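4.3 What people lend and what they keep

The interviews covered 40 households in Presholm and Wokuvside. We asked each one to go through the past year and name the things they had lent to a neighbor, the things they had borrowed, and the things they had been asked for and refused. The answers on refusal took the longest. Most people could recall a loan quickly but needed a second or third prompt before they would mention turning someone down.

Price explained less than we expected. Ladders and pressure washers went back and forth between houses with few conditions, while cheap kitchen items were often held back. Several people in Wokuvside said they would lend a drill to someone they barely knew but would not lend a mixing bowl. The reason given most often was that a bowl gets used every day, so its absence is felt at once. A drill can be gone for weeks before its owner looks for it.
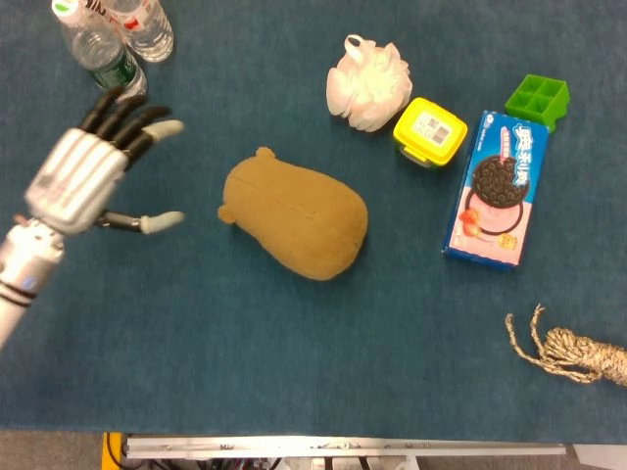
Elsa Kristiansen disagreed with this reading when she commented on an earlier draft, and wrote that daily use matters less than whether the item has a fixed place in the home — an empty hook bothers people even when they have no need of what hung there. We went back to the transcripts with her point in mind. It fits the Presholm answers well and the Wokuvside answers only in part, as many of the homes there are rented and storage changes from one year to the next.

Return times followed a different pattern. Items lent with a stated date came back late more often than items lent without one. The gap was small, and we do not want to make much of it. People who set a date may be those who already had doubts about the borrower. Timmermans made a similar argument about tool libraries, where members had signed an agreement and the date carried a fine.

Consumables were coded separately. Sugar, tape, batteries and light bulbs were described as borrowed in both towns, although hardly anyone thought they should be returned. In the Gronstead pilot these had been counted as gifts. We kept the speakers' own word, which means the totals in the two studies should not be compared directly.

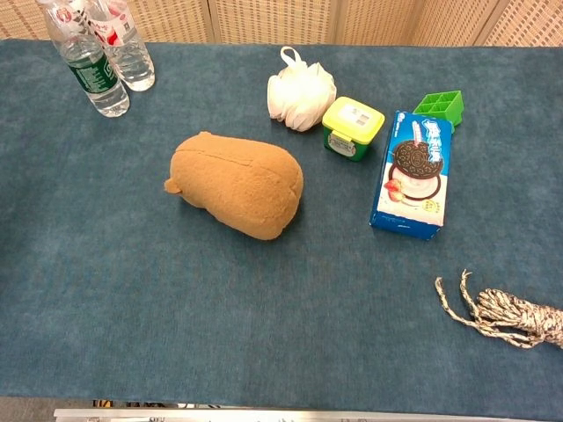

Figure 2. Table with a blue-gray cloth covering, two plastic water bottles, and a woven folding screen behind.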